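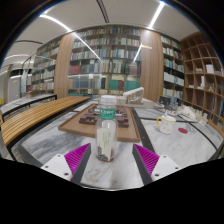 Print this page | E-mail this page

Visit notes, Sandeo open day, February

Got in late, train trouble, missed the welcome talk. Went straight to the hand-held grippers, which was what I came for anyway. Kirsten Norðdahl was running that part and let us get on with it.

Three sets of fingers to try. Quick notes before I forget.

Ribbed soft pads, the magenta ones. Best of the day for me. Small clear bottle with a screw cap, standing on marble — smooth on smooth, so any clumsy touch from one side and it slides. With these you open wide, come in low, close slowly. The slanted faces sort of center it for you. Held on nicely even when I came in crooked.

Flat pads from Lauritsen. Firmer, quicker to close, fine on the mug if you go for the body and leave the handle alone. On the bottle I lost it twice. Divina Agbayani got it first time so maybe thats me.

Vilby fingers, the narrow ones. Good for picking single blocks off a tray. Did not like them on anything round.

Trigger feel matters more than I expected. The Sultitz handle has a long pull and you can stop halfway, the older one is nearly on or off. After 20 picks my thumb was sore with both. Kirsten says they log up to 300 picks per person in a session, no thank you.

Asked about pad wear. They swap the ribbed ones at 700 picks, the flat ones go longer but she didnt have a number. Pads are two screws to change on the Lauritsen set, took her a minute or so while still talking to us.

Camera side I only half followed. Wide lens sees the fingertips and most of the room, so you get the approach as well as the grab. Someone asked if a narrower lens would do — she said they tried and kept losing the object at teh last moment.

Want to borrow the ribbed set for our bench. Have asked. Coffee was good, parking is not.

Related items
Sultitz handle, first impressions
Cheap finger pads compared
Notes from the Vilby workshop
Which wrist camera for small parts?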